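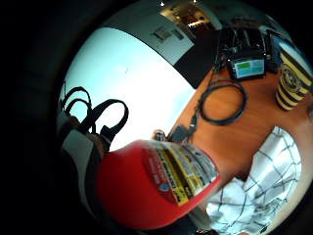 Red cap, up close. Bag next to it, striped cup at the far end.

Quick one tonight, I have to be up early. The gripper is sort of working! Went over to the shared shop in Catovcombe after dinner and got the wrist view running for more than ten minutes without a dropout, a first for November.

Things I changed:

New fingertips. Softer ones, 3 mm pads glued on with the stuff Saulius Paju swears by. Smells awful. Holds though.

Fisheye lens stays. I tried the narrow one again and hated it – you lose the target the second you get close. Wide and bendy it is.

Practice objects. Hard blocks were too easy so I've moved on to floppy stuff, caps and cloths mainly. Caps are mean. The brim is stiff, the crown squashes, and the grip force that works on one end is way too much for the other.

Logging. 50 tries per object is the plan, got through 40 on the cap before my wrist gave up. Total is at 1,113 now if I didnt mess up the folder names. I may have messed up the folder names.

Still to do: strain relief on the cable (Macarena Montes has told me twice), a trigger spring that isn't from a pen, and the Tivudura board keeps resetting when I squeeze fast. Power problem I think. Will try a fatter wire frist, then a capacitor.

Parts list next time, a few of you asked. Ok bed.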